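Aula 7 - Avaliar políticas de manipulação em simulação

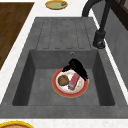

Fig. 1. Cozinha simulada, com a garra sobre o prato de borda vermelha dentro da cuba.

Pessoal, seguem as notas da aula, um pouco mais arrumadas do que o quadro ficou. A pergunta de hoje: quanto vale uma taxa de sucesso medida em simulação?

Comecem pela figura. Há um prato na cuba e outros dois na bancada, e para a gente é óbvio qual deles está em jogo. Para a política não é nada óbvio! Ela recebe pixels e uma frase curta, e a garra ainda cobre parte da borda do prato e uma ponta do alimento retangular. Oclusão desse tipo é o pão de cada dia em manipulação, então vale a pena ter isso na cabeça quando forem ler as curvas.

O método que eu uso no Jurnby (o nosso ambiente de cozinha) é bem simples. Treinei a política Tistach com 1.007 demonstrações e depois rodei 60 episódios por condição, mudando uma coisa de cada vez: posição dos pratos, textura da bancada, luz, câmera. Mesma semente para todas as políticas, senão a comparação fica injusta e vocês vão passar a noite discutindo ruído - já passei por isso e não recomendo.

O resultado que me surpreendeu foi o da câmera. Trocar a textura quase não mexeu no sucesso, mas um deslocamento pequeno do ponto de vista derrubou tudo. A Dursun, nossa linha de base, caiu menos, e eu ainda não sei explicar direito por quê. Meu palpite é o recorte aleatório no treino, mas é palpite mesmo.

Cuidado com o critério de sucesso. Revi na mão uns 141 episódios e achei vários em que o objeto encostava no alvo, contava como acerto e escorregava logo depois. Agora exijo que ele fique parado no lugar por alguns passos antes de contar.

Para a próxima aula: repitam o teste de câmera com a Hamance e tragam o gráfico com intervalo de confiança (barra sem intervalo eu devolvo!). O roteiro está na pasta da disciplina, junto com as sementes.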